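Viltdale Repair and Lending Shed
Progress report to the Okoth Fund, second quarter
From: Jade Ackroyd

Sorry this is a bit late and a bit rough. Typing between sessions.

Where we are

Lending side up and running since October. 90 households signed up. Target for the whole year was 200, so we're short of halfway but the quiet months are behind us and spring is when people want strimmers and ladders. Not worried yet. Would like to talk about it if you are.

Most borrowed: carpet cleaner, by a mile. Then the wallpaper steamer, then the good drill. Pasting table hasn't gone out once. Two late returns, both sorted with a phone call. One sander came back with a split cable, Iddrisu has put a new one on and tested it.

Repair evenings going well. Four held this quarter, as planned. Lamps, toasters, a pushchair, a lot of zips. Dzifa Yakubu has taken over the sewing corner and has a waiting list for it, so we'd like to move a small amount from publicity into a second machine. Figures on the budget sheet, line marked in yellow. Please say yes or no by email, don't want to spend it without your ok. 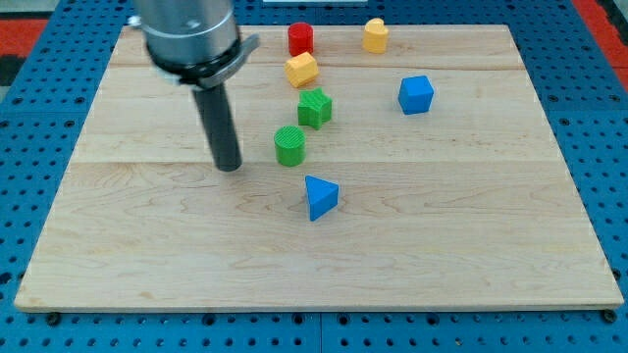
Woodwork sessions started later than we said. The delay was the insurance. Our old policy covered lending but not teaching, and it took Comfort Adjei weeks of phone calls to get somone who would quote for both. Now in place, certificate attached. Cost more than budgeted, we've covered the gap from membership fees. First group finished their boot racks, second group is full.

What hasn't worked

The Dreltell drop-off point. Idea was that people on that side of the valley could collect and return without the bus trip. The shop changed hands and the new owner wants the space back. Lamisi Quaye is talking to the library and the chapel hall. Library keener, but hours are poor. Will update you next time.

Booking system also a pain. Kirnura is fine for us behind the desk but members find it fiddly and half of them still ring up. We've stopped fighting it and have put the phone number at the top of the page. Might look at somthing simpler when the licence runs out.

Staffing

Iddrisu up to four hours a week from this month, within budget. Safeguarding training done for everyone except me, I'm booked on the next one.

Next quarter

Drop-off point settled one way or the other.
Leaflets to the new estate before the gardening rush.
Third woodwork group, daytime this time, a few parents asked.
Annual electrical testing of all the kit.

Spend to date is on the sheet. Receipts scanned apart from the van hire, chasing that.

Jade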